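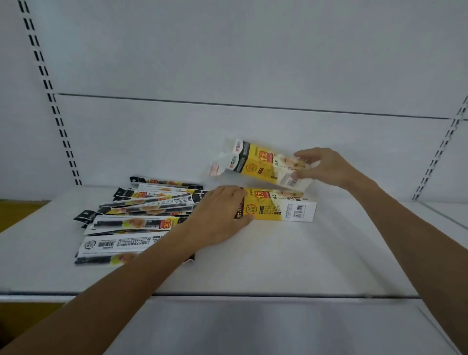
Llevaba meses buscando una etiquetadora de precios que no me dejara la muñeca hecha polvo, y al final me decidí por la Matsuda de dos líneas. Tengo una tienda pequeña de alimentación, de esas con un poco de todo, y etiquetar es lo que más odio del trabajo después de cuadrar la caja. Hay productos que te lo ponen fácil: esos expositores de cartón amarillo y blanco de los palitos envueltos uno a uno ya traen el «1元» impreso en un distintivo rojo, y el precio de origen ahí se queda. Pero claro, yo cobro en euros, así que a pegar etiqueta igual.

Lo primero, el peso. Son 263 gramos con el rollo puesto (la pesé en la balanza del mostrador, no me resistí) y se nota muchísimo respecto a la Edberg que tenía antes, que era un ladrillo. El gatillo va suave y no hay que apretar con rabia. Mercedes Lozano, que me echa una mano por las tardes, tiene las manos pequeñas y la maneja sin problema — con la otra acababa usando las dos.

Buscar en el blog Buscar Escribe y pulsa Intro

La tinta sale nítida desde la primera etiqueta. Eso sí, cambiar el rodillo es un rollo, nunca mejor dicho: la tapita va durísima y la primera vez terminé con los dedos morados hasta la noche. Las instrucciones vienen en un papelito minúsculo con dibujos que no entiende ni quien los hizo. Me lo explicó por teléfono Efraín Condori, el chico de Gundetti, que es donde la compré, y con un truquito (empujar antes de tirar) ya sale a la primera.

¿El adhesivo? Pues depende. En cartón y en lata agarra de maravilla, pero en bolsas de plástico arrugado se levantan las esquinas. He probado con rollos Tidano y mejoran bastante, aunque cuestan un poco más. Desde septiembre habré pegado más de 3.000 etiquetas y solo se me ha atascado una vez, por meter yo el rollo torcido.

¿La volvería a comprar? Sí, sin pensarlo mucho. Le quito una estrella por la dichosa tapa y otra media por no traer funda, que estas cosas viven en cajones llenos de polvo. Si etiquetáis cuatro cosas al mes, con una más barata vais sobrados.

Usamos cookies propias y de terceros para mejorar tu visita. Aceptar Rechazar Configurar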